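How to Set Up a Freezer-to-Microwave Routine for Cooked Beans
Baltasar Escobar, December 2021

Cooked dry beans freeze well and reheat evenly if they are portioned and cooled correctly. The method below covers a full batch, starting with 1,000 grams of dry red beans.

What you need
A stockpot that holds at least 4,000 ml
A colander
Shallow trays and freezer bags
A chest or upright freezer set to 0°F

Step 1. Soak and boil
Soak the beans overnight in cold water. Drain, rinse and cover with fresh water. Bring to a full boil and hold it for 10 minutes before lowering the heat. Do not use a slow cooker from raw; red kidney beans need the full boil to break down lectins. Simmer until a bean crushes between two fingers.

Step 2. Cool
Drain and spread the beans in the trays, no deeper than two inches. Refrigerate uncovered until cold. Bagging them warm produces frost and a solid block.
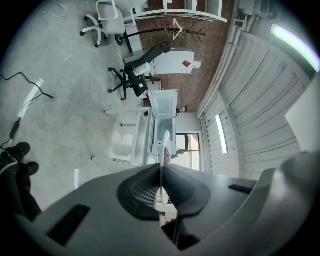 A bag laid flat freezes faster than one standing upright. Leave space between bags the first night, then stack them. In a chest freezer, keep the oldest bags on top and write the month on each one. My November bags go first this month.

Step 3. Portion
Fill each bag with one meal's worth and press out the air. The batch gives more than twice its dry weight, so have extra bags ready. I use Stekard bags; the Girero ones split along the seam at low temperature.

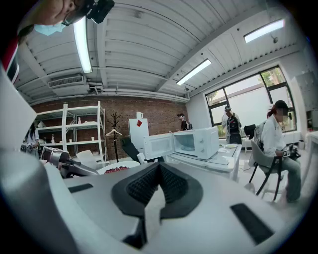 Step 4. Reheat
Tip the frozen beans onto a microwave-safe plate and add a spoonful of water. Cover loosely. Heat on high for nearly 5 minutes, stirring halfway, until the center reaches 165°F. Low-power ovens need longer. Let stand one minute before serving.
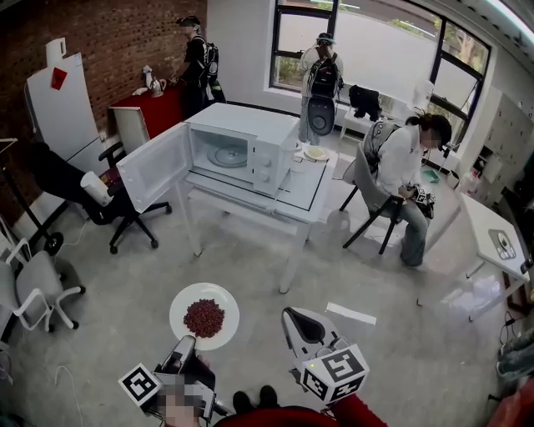 A plate of red beans and a microwave with the door open.

Storage notes
Use frozen beans within six months for best texture. Thawed beans keep three days in the refrigerator. Salt after reheating.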